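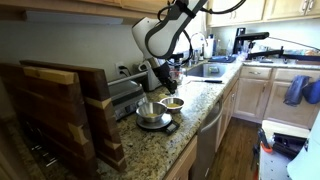 4.2 Collecting demonstrations in the kitchen

I'd planned to show the arm everything by hand. You grab the wrist, you push it through the motion, you save the trajectory -- simple enough, and it worked fine on the bench in Takville. In a real kitchen it got old fast. My own forearm kept blocking the wrist camera, and the recordings were full of my sleeve. Raili Lehtinen watched me throw out most of a Sunday's work and told me to switch to remote control, so I did.

We ran the rest through Priso, our teleoperation software, at 20 commands per second. I sat with the live view and drove the arm over the counter, with the bowls and the spoon set out in new spots before each take. We kept 300 demonstrations for the tasks in this section. I'm leaving the hand-guided ones out of the results, though they did help me figure out good starting poses.

Figure 4. Workspace for the spoon task. The gripper is over the two metal dishes, the spoon lies near the front edge of the granite, and a second arm stands on the bench at left. 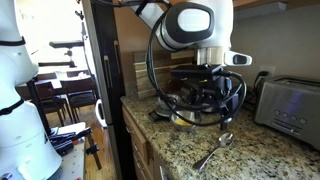 4.3 What made the spoon hard

Bowls have a rim you can go after from lots of angles. A spoon lying flat on stone gives you almost nothing to hold, and the speckled granite (pretty as it is) makes its edges tough to pick out in the video. I learned to come down with the fingers open on both sides of the spoon, stop, check the wrist view, and only then close.

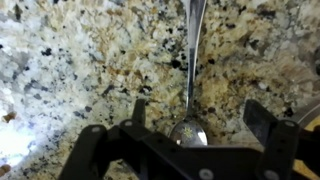
That pause turned out to matter for training too. My early takes had stops of all different lengths, and the Hidayat policy picked up the habit of hesitating at random heights over the counter. I re-recorded those takes with one pause of no more than 2 seconds, always just before closing, and trained again for 2000 steps. The hesitation mostly went away. I tried trimming the old pauses out in software first, but the cuts left jumps in the joint positions, and the Deltuvberg controller really didn't like those.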